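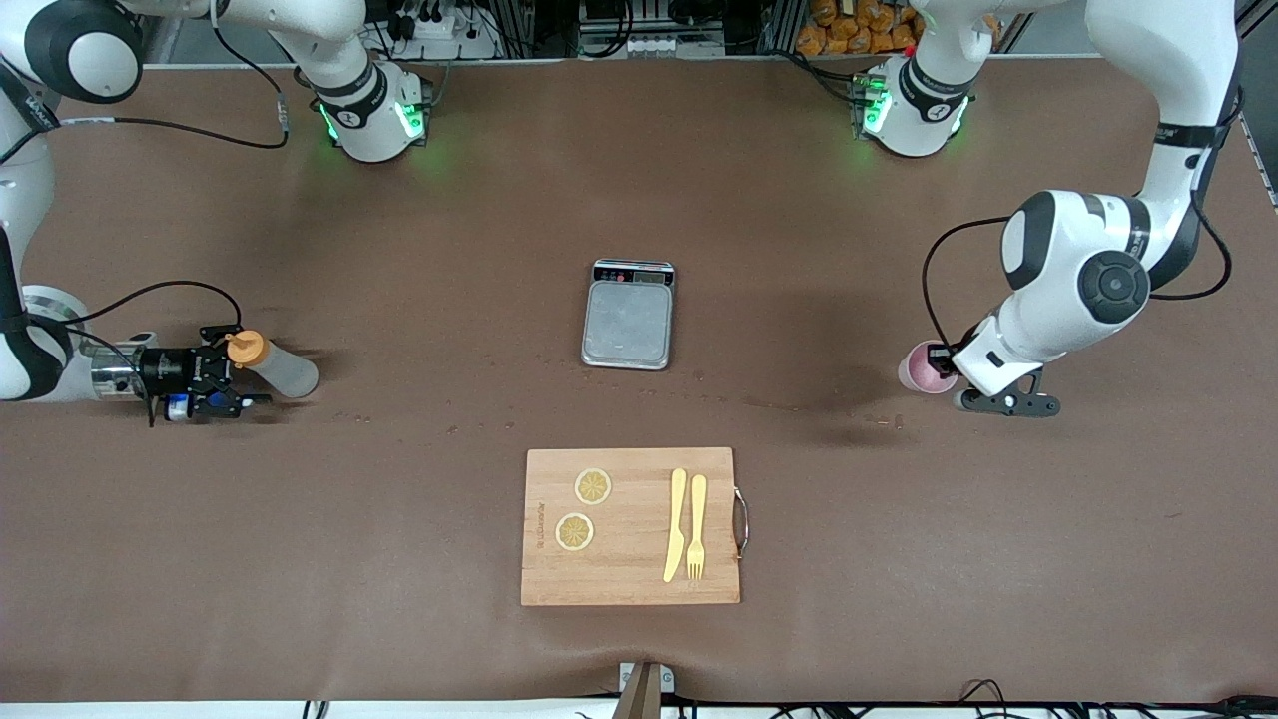 I spent most of the spring in a shared workshop called Laston, trying to teach two robot arms to make lemonade, and I'd like to tell you it was a glamorous project. It was not glamorous! It was sticky. The idea came out of a conversation with Frida Lund, who bolted the arms to the far side of the big brown table and has been arguing with them ever since. I came in as a writer with a notebook and by the second visit I was crawling under the bench looking for a loose plug. The job sounds like nothing at all: one arm holds the squeeze bottle, the other holds the pink cup, and somewhere between the two there's a small silver scale that is supposed to tell everybody how much went in. Then you look at the spots on the tabletop running from one gripper over to the other and you start to understand why Frida owns so many rags.

Pouring is hard, it's really hard. A person tips a bottle and squeezes and stops, all without thinking, and you only notice the skill when you watch a machine try to copy it. A squeeze bottle is worse than a jug, Frida told me, because the arm has to hold it tight enough not to drop it and soft enough not to fire it across the room. Her software, which she named Trunetti after a cafe she used to live above, keeps a separate number for the grip on each side. Finding the right one took most of a month. For a while the "hold" number and the "squirt" number were so close together that you could set the thing off by leaning on the table (I did this, twice, and bought the coffee both times).

The money part surprised me. The arms came secondhand and the workshop went in on them together, but the bits and pieces added up anyway. Frida showed me her spreadsheet and the total for mounts, cable, spare fingers and cups stood at $866. The cups are a running expense. They get squashed, they get stepped on, and one went home in somebody's coat.

Esben Hafþórsson does the code on the cup side, and he and Frida have a friendly disagreement that I suspect will outlive the arms. Esben thinks the cup should do the moving. Bring it to the bottle, tip it up under the cap, keep the bottle still, done. Frida thinks the bottle should move, the way it would in a kitchen. They've written it both ways, so now there's a switch in the settings called Urrutia, and I never got a straight answer about what that means. On Frida's setting the whole thing looks like a waiter. On Esben's it looks like somebody trying to catch a leak.

My favorite evenings were the ones where they let me set the table. You lay the cutting board down in front with the lemon slices on it, put the butter knife and fork next to them, check that the scale reads zero, and stand back. Later on the fork is meant to lift a slice and drop it in the cup. At the time of writing that part lives mostly in Esben's head, though he has drawn it for me on the back of an envelope and it's a lovely drawing.

What they do have is practice runs. They're aiming for 1000 recorded pours before they let the program try one on its own, and when I left for the holidays the log stood at 177. Each one gets a line of notes. I read through a bunch of them with a sandwich and they're better than most diaries - "too high," "fine until the end," "elbow got ideas." Elínborg Hedegaard, who repairs bicycles at the next bench, has added a few of her own in green ink, mostly about noise.

If you're thinking of trying this yourself, I'd say get the cables sorted first. Give every joint more slack than you think it wants, then run the arm slowly through its whole reach with your hand on the off switch. Tape over the zero button on the scale too, if you have elbows like mine. And start with plain water! Frida skipped that step and the first week with lemon syrup is still under the table, holding my left shoe a little longer than the right one every time I sit down.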